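I've been trying to learn to bake decent bread since February, and I think I can finally say I have a loaf I'd serve to people who aren't related to me. So this is a long one, get a drink.

It started with Fatima Dauda, who lives two doors down and bakes every Saturday with her kitchen window open. You can't live next to that and keep buying sliced white! She gave me a jar of her starter with a strip of masking tape on the lid that said FEED ME, and I took it home and promptly forgot about it for nine days. It survived. Starters are tougher than the internet makes out.

My first loaves were bricks. I mean you could have propped a door open with them (I did, for a weekend, until the dog got it). I was following a recipe that told me to let the dough rise for 3 hours, and my kitchen is freezing, so after 3 hours it had done nothing at all. I baked it anyway because it was late and I wanted to go to bed. Four or five loaves went that way before Fatima came over, poked the dough and asked me why I was looking at the clock.

Now I put it in the oven with only the light on and leave it until it's puffy and wobbles when I shake the bowl. Some days that's lunchtime, some days I'm up until midnight. I've stopped planning around it.

## Flour, and my brother-in-law's opinions

Định swears by the bread flour from Brodach, the little mill shop out past the reservoir. It's good flour! It's also a 45 minute drive each way, and I'm not doing that for a bag of anything. I've been using the supermarket one mixed with a scoop of rye and I'm happy with it. We did a side by side at his birthday and my mother-in-law picked mine, which Định Diệp has still not accepted.

What did make a difference was the salt. I'd been throwing in a pinch like I was making pasta. Weigh it. I use 10 grams for a loaf and it went from tasting like wet cardboard to tasting like bread.

## Baking it

I have an old Kleinschmidt pot with a chipped lid that came from a yard sale, and it goes in the oven empty while it heats up. Then the dough goes in on a sheet of baking paper, lid on for 20 minutes, lid off until it's darker than I'm comfortable with. I used to pull it out when it was the color of a tea biscuit, and the middle was gummy every single time.

Then you have to leave it alone for an hour. This is the part I'm worst at – the end slice with butter disappears well before that, and I'm not sorry.
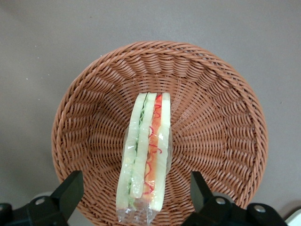 *Page last changed: Wednesday, December 14, 2022*

When there's company I line a round wicker basket with a dish towel and pile the slices in that, and fold the corners over the top so they don't dry out. My grandmother did the same with rolls, and hers always went around the table to the left for some reason, and if you sent it right she'd stop talking and look at you.

Next on the list is a seeded loaf. I tried one last week with sunflower and flax, and the dough was so sticky I had to scrape it off my wrists with a butter knife. Fatima says to soak the seeds the night before, so I'll try that on Saturday. If anyone has a recipe that works in a cold kitchen, put it in the comments, and please tell me how much water you use!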